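潮位

钱美娟接手特里基茨验潮站时，交接单上只有两项异常：井内浮子偏重，记录纸余量不足。她在单子上签了字，日期写的是2024年7月4日。

前任唐启文没有当面交接。他把钥匙留在梅恩斯卡码头的值班室，附一页手写说明。说明的第一条是每日校时，第二条是井口盖板的开启方法，第三条写着：零点以旧水准点为准，不要用新的。

新水准点埋在站房北侧，铜质标志，编号清楚。旧水准点凿在防波堤根部的一块条石上，字迹已经磨平，只剩一道横槽。两点之间的高差，档案记为900毫米。她架起水准仪，往返各测一次，读数闭合，结果是914毫米。

多出14毫米。

她首先怀疑标尺。标尺送检过，证书在有效期内。其次怀疑仪器的视准轴误差，于是在平地上做了两端法检验，误差在限差以内。第二天涨潮前她重测，第三天落潮后又测，数值不变。

沉降有两种可能：条石下沉，或者站房一侧抬升。后者在填土地基上不大可能。如果是条石下沉，那么唐启文按旧点归零，他报出的潮位就会逐年偏高，偏差量与下沉量相等。她翻出他的月报，对照邻近的克莱特洛站。两站的月平均海面之差多年稳定，没有趋势。

这就不合理。下沉的条石不可能给出稳定的零点。

她在柜子底层找到了唐启文的观测簿。每年7月的那一页，右下角都有一个铅笔写的小数，单位未注。她把这些小数依次相加，得到14.0。

他一直在改正。改正数没有进入报表，没有进入档案，也没有上报萧氏测绘所，只写在页角，每年写一次，归零时心算扣除。从程序上说，这是违规。从数据上说，这一段序列是整个海湾里质量最好的。

她给唐启文写信，问改正数的来源。回信用了两周，很短。他说条石那边有一根钢管，是他父亲打下去的，打到岩层，管口低于堤面，盖着一块瓦。每年大潮退后量一次，用钢卷尺，读到毫米，估到下一位。

她去找那块瓦。瓦还在，钢管也在，管口有一层薄锈。防波堤的斜面长满藻，她滑了一次，左膝磕在石棱上，裤子蹭破一处。量得的数与观测簿最后一页相符。

那天她在值班室里。

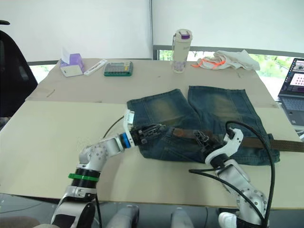
问题在于怎样写进档案。方案一，提交异常报告，附钢管数据，请求重新核定零点。按现行规范，钢管不是在册标志，萧氏测绘所会退回报告，并要求改用新水准点；旧序列将从某一年起标注为可疑。方案二，照旧，在页角写一个小数。

她把两个方案各起草了一遍。报告写了四页，附图一张，附表三张。页角的小数写了一秒钟。

浮子的问题倒是简单。她取出浮子，擦干，称重，比标称值重了100克左右。拆开后发现里面灌过铅砂，封口是焊的，焊得很平整。她没有查到这样做的记录，于是按原样封好，放回井里。水面记录没有变化。

七月底，她寄出了报告。又过了几天，她打开观测簿，在本月那一页的右下角用铅笔写了0.6，单位未注。

记录纸在月底用完，她换上一卷新的，校时，落笔。指针停了一下，然后随水位向上走。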